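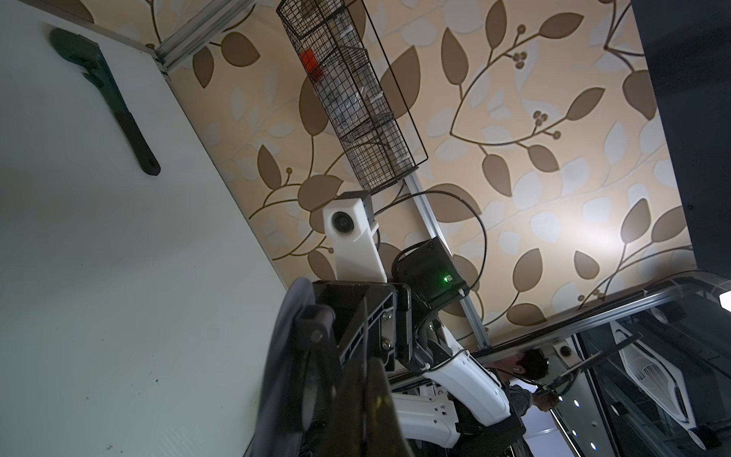
Handout 4, page 3

Household Storage and Small Repairs
Notes by Nouhaila Badawi

Welcome back, everyone, and thank you for the lovely pile of homework! We're staying with walls this time, and with the pleasant habit of hanging things where you can see them. A wrench hung up on a panel is a wrench you'll find again, and a mesh basket does the same kindness for the little things, though please put anything tiny in a box first (I learned that one in December, on my knees).

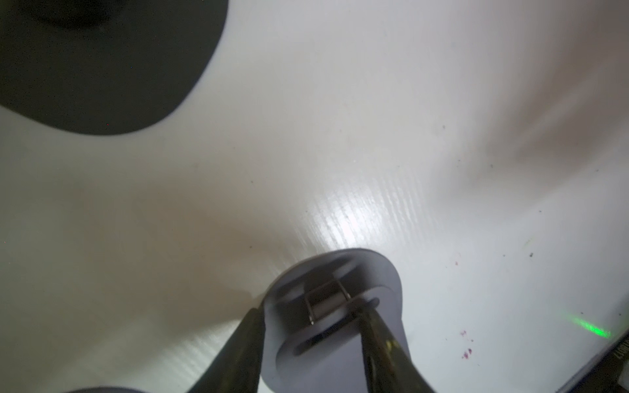 Small plastic parts with metal clips deserve a bit of patience, too. Set yours down on a plain, pale surface, look at how the clip sits before you touch it, and make a quick sketch if you're the forgetful sort, as I am. Reading for next time: Tehrani, chapter 2.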